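Stop Buying Grippers by Payload

Most labs I visit pick a gripper by how much it can lift. For cloth that number means almost nothing. A shirt weighs very little, and any jaw sold today will hold it. The hard part is getting hold of one layer at a corner and leaving the layer below where it lies.

At our bench in Gurotville we compared 2 sets of jaws on the same pair of arms. The Clemex set cost 800 dollars more and closed harder. The Simiyu set was narrower at the tip – and I would buy it again. 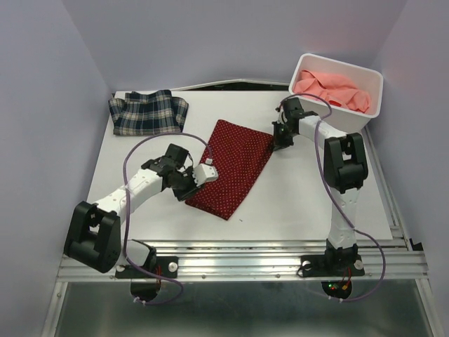 Olga Yáñez wrote back that I was being unfair to the stronger jaws. Her shop folds towels, and thick terry slips out of a narrow tip as soon as both arms pull. She would take the extra force and teach the approach angle.

I accept that for towels. For thin woven cloth I don't. We spent 3 weeks in December tuning the angle on the Clemex set, and every new fabric sent us back to the start. Vendors should print tip thickness on the first line of the data sheet. Mornolero already does.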